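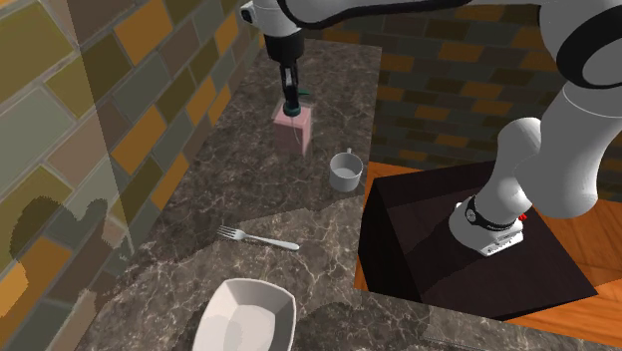 Giving up the second car

23 Jan 2021

We sold the second car in March and I said I would write something once we had gone long enough without it to have an opinion. It has been most of a year, so I have one.

The car was a small hatchback, eleven years old, with a dent in the rear door that was there when we bought it. It ran fine. The trouble was that it mostly sat. I had been working from home three days a week even before everyone else was, and the days I did go in, the bus stop is at the end of our street. The car went to the grocery store, the hardware store and the dump. Some weeks it went nowhere and I had to start it on Sunday to keep the battery up.

What pushed me into selling was a repair bill. The garage quoted $534 for front brakes and a wheel bearing, and that was with the parts at cost. I went home and added up what the car had cost us over the past twelve months. Insurance alone was more than $900. I didn't bother putting a number on the gas after that.

I listed it online with the repair quote attached and sold it to the second person who came to see it. The first one wanted to know if I would take half. The second drove it once around the block, looked underneath, and paid close to what I asked. I took the plates off in the driveway and that was the end of it.

The first month was harder than I expected. I had a habit of going out for one thing. I would be halfway through a job around the house, find I was short a washer or a tube of caulk, and drive over to get it. With one car, and that one gone all day, I couldn't. I had to write things down and go on Saturday. Several jobs sat half finished through the week, including the bathroom faucet, which dripped into a mixing bowl for four days.

After a while the list got to be normal. I keep it on the back of an envelope by the door. By Saturday I have usually crossed off two or three things that I found in the basement or decided I didn't need.

Groceries were the part people asked about. The nearest full-size store is just under a mile away and the walk is flat. I bought a folding cart, a Clokoso, which was the cheapest one with wheels bigger than a saucer. It is ugly and it squeaks, but it holds a full week of food for the two of us if I pack it right. Cans and milk go in the bottom, then anything boxed, then produce, and bread on top. I packed it in the order I took things off the shelf the first time, and we had flat rolls.

I don't take it out in ice. We had two bad weeks in December and both times we did one big trip in the other car instead.

I also got my old bike going again. It is a Fehr, a heavy steel thing I have had since college, and it had been hanging in the garage with two flat tires. New tubes, a new chain and a rear rack came to just over $50 because I did the work myself. The rack took a whole afternoon because one of the frame eyelets was full of paint. I ride it to the library, the post office and the dentist. I am slow and I get passed by kids.

There are things I miss. I used to drive out to the reservoir on weekday afternoons when the work was light, and I can't do that now. The dump is also a nuisance. We have to plan for it, and the brush pile behind the garage has gotten larger than I like. Twice we both needed a car at the same time, and I took a taxi both times and grumbled about the fare, which was silly given what we have saved.

I do have a better sense of the neighborhood. There is a shortcut behind the church that I never knew about in nine years of living here. The sidewalk on the north side of the main road stops for no reason and picks up again two blocks later. I wrote to the city about it and got a form letter.

The insurance on the remaining car went up a little when we lost the multi-car discount. Check that before you sell, as I didn't. It was still an easy trade.

I have half the garage back now and have put a workbench in it. The brush pile goes on Saturday, weather permitting.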